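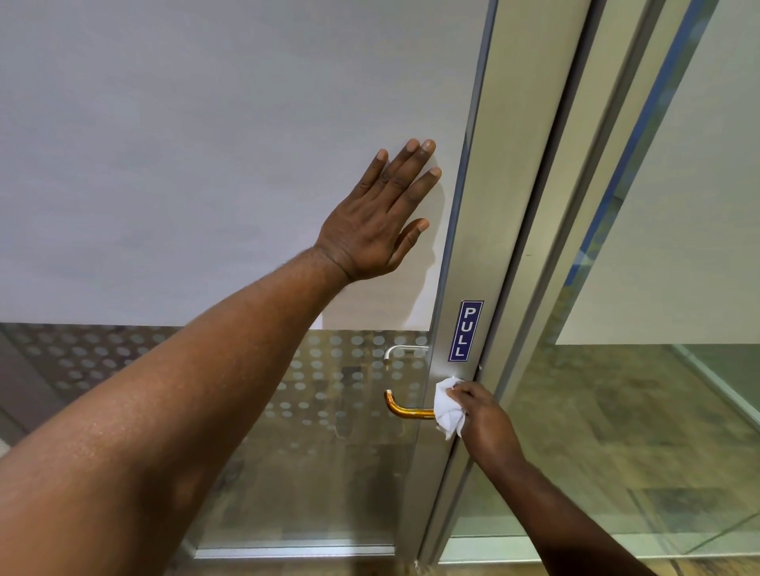

Según Reynaldo Marquez, ni él mismo esperaba que un cortometraje terminado en la cocina de su casa acabara viéndose en tantos sitios. Lo cuenta con una risa larga, de las que obligan a dejar el café en la mesa, y enseguida vuelve a lo que le importa: desde el 4 de mayo de 2024, «La última llave de Magbanua» puede verse completo y sin coste en la página de la productora Grenerance, después de un recorrido de año y medio por muestras grandes y pequeñas.

La película dura 15 minutos y transcurre en una sola noche, dentro de una pensión junto al puerto donde los huéspedes empiezan a olvidar cuál es su habitación. Tiene algo de cuento de miedo y bastante de comedia familiar, y esa mezcla le abrió puertas muy distintas: se proyectó en sesiones de madrugada, en un cineclub de jubilados y también — para sorpresa de su autor — en una matinal para escolares de la Muestra Dondar, donde los niños pidieron a gritos que se repitiera la escena del ascensor.
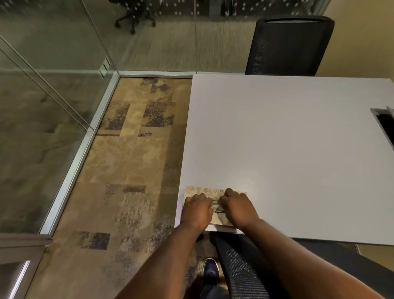

Un rodaje pagado a base de pequeñas aportaciones.

El dinero, como suele pasar en estas aventuras, fue llegando muy poco a poco. La campaña de micromecenazgo sumó 248 aportaciones, muchas de ellas de vecinos que luego se prestaron a salir de figurantes en el comedor de la pensión (y que, dicho sea con todo el cariño, se quedaron a cenar cada noche de rodaje). Todos aparecen en los créditos finales, que por esa razón son algo más largos de lo habitual y que Marquez ruega que no se salten, porque la canción que los acompaña la compuso Rogelio Lumanlan expresamente para ese momento.

Lumanlan se ocupó también del montaje y guarda un recuerdo agridulce de aquellas semanas. «Teníamos tres finales y los tres nos gustaban», explica. «Al final nos quedamos con el más callado, y todavía hay noches en que echo de menos el otro, el del tejado». Quienes tengan la misma curiosidad están de suerte: la edición en línea incluye la escena del tejado como extra, con comentarios de los dos.
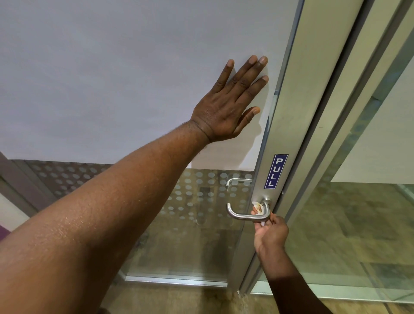

El estreno en abierto llega, además, con otro proyecto en marcha. El equipo prepara ya su primer largometraje, que lleva el título provisional de «Joststead» y que empezará a rodarse en noviembre si la financiación acompaña. La historia arranca en 1592, con un naufragio y un cofre de cartas que pasa de mano en mano hasta llegar a nuestros días, y repetirá buena parte del reparto del corto.

De momento, Marquez anda contestando uno por uno los mensajes que le dejan los espectadores, que ya son unos cuantos y vienen de lugares donde nunca ha estado. El cortometraje está disponible en versión original con subtítulos en español y en inglés.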